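Nornwood Nail Bar Trial: Progress Report to the Trurnora Fund

Second report, covering the period to the end of March

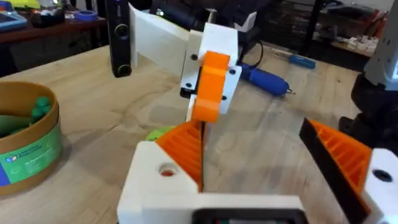
Orange ribbed pads on a white 3D-printed gripper, over the bench.

The short version is that we have spent a little under half the grant, the Vura polishes are mostly fine, and I don't think the main claim we were asked to test holds up as it was written in the application. I wrote most of that application, so I can't blame anyone else for the wording.

You will remember that the claim was this: a water-permeable polish from the Vura range, worn over bare nail with no base coat, would last as long in a busy neighbourhood salon as an ordinary solvent polish worn with base and top coat. The fund wanted to know whether a small salon could change over without losing customers. The first report was cheerful about it. I have gone back over the numbers behind that cheer and would now put it differently.

Where we are

We have applied 2,948 full sets since the trial opened, counting hands only. Toes were dropped after the first month. They are inside shoes and hardly chip whatever you put on them, so they made every product look good.

Of the people who agreed to be followed up, 256 sent back a complete wear card, with a mark for each nail on each day. That is a poor return. The people who bother to fill in a card for a week are probably also the people who wear gloves to wash up, so I would treat anything below as the best case for both products.

What the cards say

On day three there is nothing to choose between them. By day five the Vura sets have more tip wear, mainly on the thumb and first finger of the hand people write with. By day 7 the gap is plain, and the darker shades are worse than the pale ones. I suspect the pale ones wear just as badly and it simply doesn't show. A nude that has lost its edge still looks like a nude. A plum doesn't.

Glitter shades lasted best of all, which will surprise no one who has tried to get one off. Removal took so long that two of the regular technicians asked to stop offering them on the late shift, and I agreed. We still have most of the glitter stock.

The Nikolaidis top coat was added halfway through on the supplier's advice. It does help with shine. Whether it helps with wear I can't tell you, as we put it on everybody from the same week and left ourselves nothing to compare it with. That was a mistake and it was mine. From next month, half the Vura sets will go without it, picked by the appointment book and not by what the customer fancies.

Smell and comfort

The room does smell less. Staff say so and I believe them, but we moved the drying table nearer the back door in the same fortnight, so I wouldn't print it on a leaflet. Reports of fewer headaches come from a very small team who all knew which polish was meant to be the nice one.

No customer has reported a reaction to either product. We had 37 complaints of other kinds, nearly all about chipping or about a shade drying darker than it looked in the bottle. The shade problem is worth taking up with the supplier. Their printed colour chart bears very little relation to what ends up on the hand, and we have started painting our own sample sticks.

Money

Polish and remover are under budget. Cotton pads, foils and files are over, and the glitter is to blame for much of that. We paid for free repairs within the first few days, as promised on the poster, and I had not allowed nearly enough for it. I would like to move the unspent training line across to cover repairs. The training day itself came down to one Tuesday morning in the salon, and a second would not add much.

The supplier has offered free stock for the rest of the trial. I have said no for now. It would look generous in the accounts, but it would make any good result we did get harder to believe. If the fund takes a different view, please say so before the next order goes in.

What happens next

Same two products, hands only, and a shorter wear card. The old one asked people to grade "lustre" on a scale, and the answers were useless. The new card asks whether there is a chip, which finger it's on, and whether they'd have the same polish again. We will also ring people on day five instead of waiting for post.

I'd also like to stop using the phrase "healthy nails" in anything that carries the fund's name -- we are not measuring health and have no means to. Breathable may be a fair word for the chemistry, but I haven't seen anything in our cards that shows it matters to the nail underneath. The posters in the window will be changed when the current batch runs out.

Decisions needed from you: the budget move for repairs, the free stock, and whether you want the wear cards copied and sent over or kept in the salon. The next report will have the top coat comparison in it, provided enough cards come back.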